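4.3 Grasp trigger from the wrist view alone

Much of the recent work on picking from conveyors claims that a wrist camera is enough to decide when to close the fingers. We are not convinced, and the tests in this section did little to change our minds.

We ran the Fluslow planner with its overhead input turned off, so that the close command depended only on the wrist image. The policy was trained on 949 demonstrations collected by Lena Bielecka and Ryszard Rutkowska and was not tuned further. Of 53 attempts, 7 ended with the object held. The Duda baseline, which uses a fixed height threshold and no learning at all, did no worse within the spread we would expect from a test this small.

The score the planner assigns to a view is hard to defend on inspection. It rose when the object lay between the fingers, as one would hope, but it stayed high in many views where the object was beside a finger and a closing motion could not have held it. Glare on the green surface may play a part — we did not control the lighting and cannot rule it out. Views taken very close to a large pale shape were worse still, and the score there carried almost no information.

Wukevo reports a much stronger result with a similar trigger, but on a matte background and with one object per trial. We would want to see those numbers repeated on a shiny surface with other things lying nearby before building on them. Figure 3 shows three wrist views from our setup. 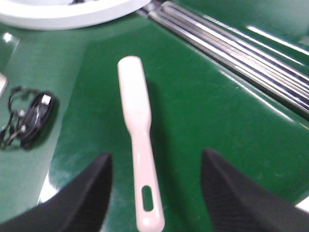
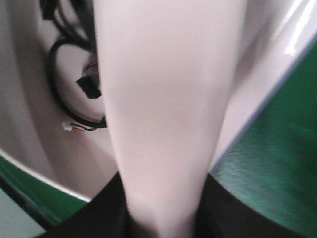
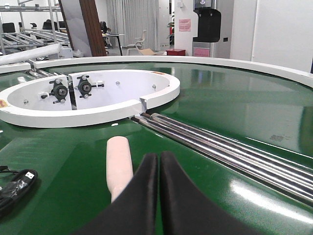 Figure 3. Wrist camera views. First: pink object between the open fingers. Second: a pale shape fills much of the view at close range. Third: pink object to the left of the fingers.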